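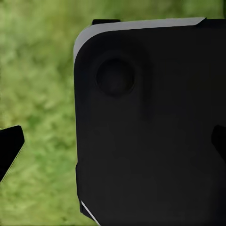

초록색 배경 앞에 있는 검은색 로봇 그리퍼. 왼쪽에 손가락 끝이 살짝 보여요.

로봇 손은 어떻게 살까요?
어린이 기술 이야기, 장비 장만하기 편

로봇을 한 대 들여놓는다고 상상해 보세요. 신나죠! 그런데 로봇 가게에 가서 "로봇 하나 주세요!" 하면 가게 주인이 이렇게 되물을 거예요. "무슨 일을 시킬 건데요?" 이 질문에 대답을 못 하면 아무리 돈이 많아도 알맞은 로봇을 고를 수가 없답니다.

어른들은 비싼 물건을 사기 전에 계획을 세워요. 무엇이 필요한지 적고, 값을 알아보고, 가진 돈과 맞춰 보는 거예요. 쓸 수 있는 돈을 미리 나누어 놓은 계획을 '예산'이라고 불러요. 여러분이 용돈으로 필통도 사고 떡볶이도 먹고 싶을 때 머릿속으로 계산하는 것, 그게 바로 예산 짜기예요.

오늘은 로봇 중에서도 손 이야기를 해 볼게요. 물건을 집는 로봇 손을 '그리퍼'라고 해요. 영어로 꽉 잡는다는 뜻의 말에서 왔어요. 그리퍼는 종류가 정말 많아요. 손가락이 두 개인 것도 있고 세 개인 것도 있고, 손가락 대신 공기를 빨아들여서 물건을 착 붙이는 것도 있어요. 문어 빨판처럼요!

먼저, 할 일을 문장으로 써 봐요

Flokbridge라는 마을에 텃밭과 잔디밭이 딸린 어린이 과학관이 있어요. 2011년에 문을 연 곳인데, 잔디밭에서 작은 물건을 줍는 로봇을 들여놓고 싶어 해요. 솔방울도 줍고, 아이들이 놓고 간 공도 줍는 로봇이요. 과학관 사람들이 맨 처음 한 일은 종이에 문장을 쓰는 것이었어요.

"로봇이 잔디 위에 있는 솔방울과 작은 공을 집어서 바구니에 담는다."

짧은 문장인데도 알 수 있는 게 많아요. 우선 물건이 잔디 위에 있으니까 로봇 손은 아래로 내려가야 해요. 솔방울은 울퉁불퉁하고 공은 동그랗죠. 두 가지를 다 집으려면 손가락 사이가 넉넉히 벌어져야 하고요. 바구니에 담으려면 팔이 바구니까지 닿아야 해요.

반대로 이 문장에 없는 것도 있어요. 무거운 돌을 든다는 말이 없네요? 그러면 힘이 어마어마하게 센 손은 안 사도 돼요. 힘센 손은 대체로 값도 비싸고 무게도 많이 나가거든요. 무거운 손을 달면 그 손을 들어 올릴 팔도 더 튼튼한 것으로 골라야 하니까 돈이 줄줄이 더 들어요.

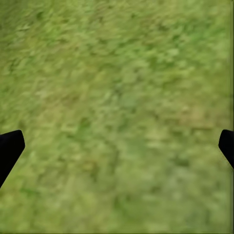 손을 고를 때 꼭 알아볼 것이 '벌어지는 폭'이에요. 두 손가락을 활짝 벌렸을 때 그 사이가 얼마나 넓은지를 말해요. 과학관에서 제일 큰 공은 지름이 5센티미터예요. 그러면 딱 5센티미터만 벌어지는 손을 사면 될까요? 조금 아슬아슬해요! 로봇이 자리를 아주 살짝 잘못 잡으면 손가락이 공을 툭 치게 되고, 공은 데굴데굴 굴러가 버릴 거예요. 그래서 물건보다 여유 있게 벌어지는 손을 찾아야 해요.

집에서도 해 볼 수 있어요. 엄지와 검지를 탁구공 크기에 꼭 맞게 벌린 다음, 그 모양 그대로 위에서 내려와 공을 집어 보세요. 생각보다 어렵죠? 이번에는 손가락을 활짝 벌리고 내려와 보세요. 훨씬 쉬워요.

손가락 끝 모양도 중요해요. 끝이 뾰족하면 좁은 틈에 잘 들어가고, 넓적하면 물건에 닿는 면이 넓어져요. 미끄러운 물건이 많다면 말랑한 고무를 씌우는 방법도 있어요. 이런 고무 덮개는 닳으면 새것으로 바꿔야 해요. 지우개처럼요. 그러니 예산을 짤 때 덮개 값도 잊지 말고 적어 두어야겠죠.

다음은 돈 나누기!

자, 이제 재미있는 부분이에요. 진짜 로봇 값은 자릿수가 많아서 헷갈리니까, 과학관 사람들처럼 동전 모양 종이를 써 볼게요. 과학관이 쓸 수 있는 돈 전체를 종이 동전 40개로 바꾸었어요. 이제 탁자에 동전을 늘어놓고 나누는 거예요.

팔: 동전 18개
손: 팔에 쓰고 남은 것 중에서 고르기
예비 손가락과 고무 덮개: 조금
설치하고 배우는 데 드는 돈: 조금
비상금: 동전 5개

팔이 제일 많이 가져갔어요. 과학관이 점찍은 팔은 Daly라는 회사 제품이에요. 손은 Clorell이라는 회사 것을 먼저 살펴보았어요. 두 회사가 다르죠? 이럴 때는 팔과 손이 서로 맞는지 꼭 물어봐야 해요. 나사 구멍 자리도 맞아야 하고, 전기를 주고받는 선의 모양도 맞아야 해요. 안 맞으면 사이에 끼우는 연결판을 따로 사야 하는데, 그것도 동전이 들어요.

비상금이 왜 다섯 개나 되는지 궁금한 친구도 있을 거예요. 물건을 사다 보면 깜빡한 것이 꼭 나와요. 전선이 짧다든지, 로봇을 올려놓을 받침대가 낮다든지요. 비상금을 남겨 두면 그때 마음이 훨씬 편해요. 소풍 갈 때 용돈을 조금 남겨 두는 것과 똑같아요!

동전을 나누다 보면 다투기도 해요. 손에 더 쓰자는 사람도 있고, 팔을 더 좋은 걸로 사자는 사람도 있거든요. 그럴 때 과학관 사람들은 맨 처음 쓴 문장을 다시 소리 내어 읽었어요. 잔디, 솔방울, 작은 공, 바구니. 이 네 가지에 도움이 되는 쪽으로 동전을 옮겼답니다.

사기 전에 컴퓨터로 연습하기

비싼 로봇을 샀는데 팔이 바구니까지 안 닿으면 큰일이죠. 그래서 요즘에는 컴퓨터 속에서 먼저 시험해 보는 사람이 많아요. 이런 걸 '시뮬레이션'이라고 해요. 게임 속에서 자동차를 몰아 보는 것과 비슷해요. 화면 속 로봇은 벽에 쾅 부딪혀도 수리비가 한 푼도 안 들어요!

과학관에서는 Imgate라는 프로그램을 골랐어요. 화면 속에 초록 잔디를 깔고 손가락 두 개짜리 검은 로봇 손을 내려 보는 거예요. 높이를 바꿔 보고, 손가락 벌리는 폭도 바꿔 보고, 바구니 자리도 이리저리 옮겨 볼 수 있어요. 이렇게 하면 어떤 손이 알맞은지 사기 전에 꽤 많이 알 수 있어요.

그래도 컴퓨터가 다 알려 주지는 못해요. 진짜 잔디는 비가 오면 젖고, 바람이 불면 흔들리고, 흙이 손가락 사이에 끼기도 해요. 그래서 컴퓨터 연습을 마친 뒤에는 진짜 로봇을 하루 빌려서 써 보면 좋아요. 빌려 주는 회사도 있으니 물어보세요. 빌리는 값도 예산표의 한 줄이 된답니다.

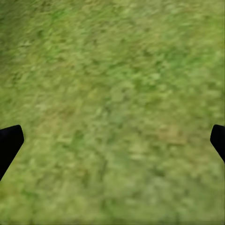 한 어린이 독자가 이 이야기의 앞부분을 읽고 편지를 보내 왔어요. 자기라면 제일 비싼 손을 사겠다고요. 비싼 손은 뭐든지 다 잘할 테니까 고민할 필요가 없지 않으냐고 물었어요. 그리고 손을 두 개 사서 하나는 솔방울용, 하나는 공용으로 쓰면 안 되는지도 궁금하다고 했어요.

정말 좋은 질문이에요! 첫 번째 질문부터 볼게요. 비싼 손에는 여러 기능이 들어 있을 때가 많아요. 손가락에 닿는 힘을 느끼는 기능도 있고, 손가락마다 따로 움직이는 기능도 있어요. 멋지죠. 하지만 솔방울을 줍는 데 쓰지 않을 기능이라면 그만큼의 동전이 가만히 잠자고 있는 셈이에요. 달걀처럼 깨지기 쉬운 것도 집어야 한다면 힘을 느끼는 기능에 동전을 쓸 만해요. 할 일에 따라 대답이 달라지는 거예요.

두 번째 질문은 더 재미있어요. 실제로 손을 여러 개 두고 바꿔 끼우며 쓰는 로봇도 있거든요. 드라이버 끝을 바꿔 끼우는 것처럼요. 대신 손을 바꾸는 장치가 있어야 하고, 바꾸는 동안에는 로봇이 일을 못 해요. 손 두 개 값과 장치 값을 더한 것, 그리고 여유 있게 벌어지는 손 하나 값. 이 둘을 종이 동전으로 견주어 보면 답이 보일 거예요.

가게에 물어볼 것들

로봇 파는 사람을 만나면 무엇을 물어볼까요? 과학관 사람들이 공책에 적어 둔 질문을 옮겨 볼게요.

손가락은 얼마나 넓게 벌어지나요?
얼마나 무거운 것까지 들 수 있나요?
손 자체의 무게는 얼마인가요?
Daly 팔에 바로 끼울 수 있나요?
손가락이 부러지면 손가락만 따로 살 수 있나요?
흙이나 물이 묻어도 괜찮나요?
고장 나면 누가 고쳐 주고, 며칠이나 걸리나요?
사용법은 누가 가르쳐 주나요?

세 번째 질문은 깜빡하기 쉬워요. 팔이 들 수 있는 무게에는 손의 무게도 들어가거든요. 무거운 장갑을 끼고 공을 든다고 생각해 보세요. 장갑이 무거울수록 공을 들 힘이 줄어들어요.

대답을 들으면 바로 옆에 적어 두세요. 가게를 두 군데 이상 다녀 보면 같은 질문에도 대답이 조금씩 달라서, 나란히 놓고 비교하기 좋아요. 이렇게 가게에서 받은 값 종이를 '견적서'라고 불러요. 견적서에는 언제까지 이 값으로 살 수 있는지도 적혀 있곤 하니까 날짜도 살펴보세요.

언제 살지도 계획이에요

과학관은 10월에 로봇을 잔디밭에 내놓고 싶어 해요. 솔방울이 툭툭 떨어지는 가을이니까요! 그러면 주문은 그보다 훨씬 앞서 해야겠죠. 로봇이 만들어져서 오는 시간, 조립하는 시간, 사람들이 사용법을 배우는 시간이 필요해요. 달력을 펴고 10월에서부터 거꾸로 짚어 가면 언제 주문해야 하는지 알 수 있어요.

여러분도 해 봐요

종이와 연필, 바둑돌이나 단추를 준비하세요. 개수는 40개로 할게요.

먼저 로봇에게 시킬 일을 한 문장으로 써요. 방에 흩어진 블록 줍기도 좋고, 화분에 물 주기도 좋아요. 그 일에 필요한 것들을 아래에 죽 적고, 칸마다 단추를 놓아 보세요. 비상금 칸도 꼭 만들고요. 다 놓았으면 가족이나 친구에게 보여 주고, 빠진 것이 있는지 찾아 달라고 해요. 빠진 것이 나왔다면 비상금에서 옮겨도 되고, 다른 칸에서 조금씩 가져와도 돼요.

문장을 바꾸면 단추 자리도 바뀌어요. '블록 줍기'를 '침대 밑에 들어간 블록 줍기'로 바꿔 보세요. 이제 어느 칸에 단추가 더 필요할까요?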